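Starketti finger kit: three months on our workshop arm

I had been putting off replacing the fingers on our arm since May, mostly out of stubbornness. The old set was printed on a tired machine in the back of the Lulska workshop and it did the job, if the job was picking up wooden blocks. Anything softer than a block and we were mopping up.

So I finally ordered the Starketti kit. You get two fingers, a mounting plate, a bag of screws and 6 pads in different firmness grades. It was 86 euros with shipping, and I'll say right away that I'd buy it again tomorrow!

Fitting it took me 36 minutes, including a hunt for the right hex key (the kit doesn't have one, boo). The plate lined up with the holes on our arm first time. I used my Prorex torque driver for the small screws and would recommend something similar – the threads are fine and it would be easy to overdo it.

The project is a table-clearing arm, so most of our testing is food and dishes around a tray. Awkward shapes, slippery skins, rims at odd heights. Lovely stuff if you enjoy this hobby.
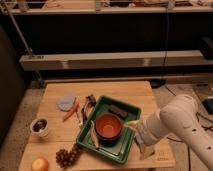 Fingers beside the orange bowl, green tray on the table.

Bowls are where the kit shines. With the medium pads I can close on a rim much more gently than before, and the slim tips get down between a bowl and the side of a tray without shoving everything along. Carrots are easy. Bananas are fine as long as you drop the closing force a good bit. Grapes I'm still working on – the softest pads help, but a bunch sags wherever it likes and my code isn't clever enough yet.

Now the grumbles. The pads are held on with adhesive, and one has already started lifting at a corner. The instructions are a single folded sheet with tiny drawings. And the pale finish shows every smear of fruit juice, so keep a cloth handy.

I also tried the Balogh fingers a friend of the workshop had spare. They're stiffer and better for tools and boxes, but for kitchen things I swapped back the same evening. Replacement pads come in packs of 3 and I've got one on order.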